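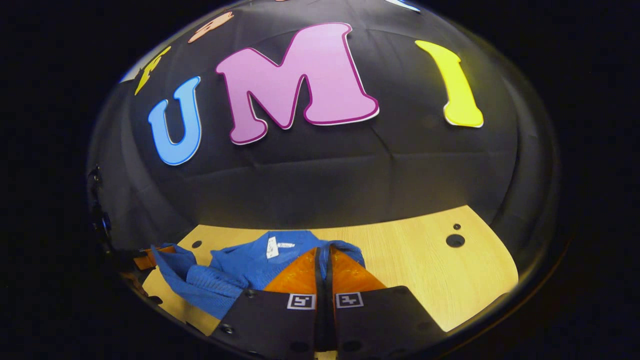 Según Piret Kļaviņa, el punto 4 de la lista anterior no distinguía entre el fallo de la frecuencia principal y el de la reserva, y pide que se anoten por separado.

17 de febrero de 2023
Revisado por Maximiliano Riquelme

Inspección de la sala de control, torre de Villanueva. Lista con observaciones.

1. Radio principal: conforme. Prueba de transmisión y recepción en todas las posiciones.
2. Radio de reserva: conforme con reparos. Conmutación en 9 s; repetir tras ajustar el relé.
3. Grabador de voz Fasix: conforme. Espacio libre, 895 GB. Reloj sincronizado.
4. Registro de fallos de frecuencia: no conforme. Se abre columna propia para la reserva.
5. Grupo electrógeno: conforme. Próximo cambio de filtros a las 3000 h de servicio.
6. Baterías del SAI: pendiente. Falta el informe de descarga de Brirus.
7. Lámpara de señales: conforme. Verde, rojo y blanco comprobados desde la calle de rodadura.
8. Anemómetro de la cabecera sur: no conforme. La lectura se congela al cambiar de sensor.
9. Extintores: conforme. Etiqueta vigente hasta agosto.
10. Salida de emergencia: conforme. Iluminación de la escalera medida en el rellano: 300 lux.

Comentario de Huệ Đàm al punto 8: el defecto ya constaba en la inspección previa. Mientras siga abierto, el viento se da con el sensor norte y se advierte al piloto.

Los puntos 4, 6 y 8 vuelven a revisión.

Contacto: secretaría técnica, torre de Villanueva | © 2023 | Volver arriba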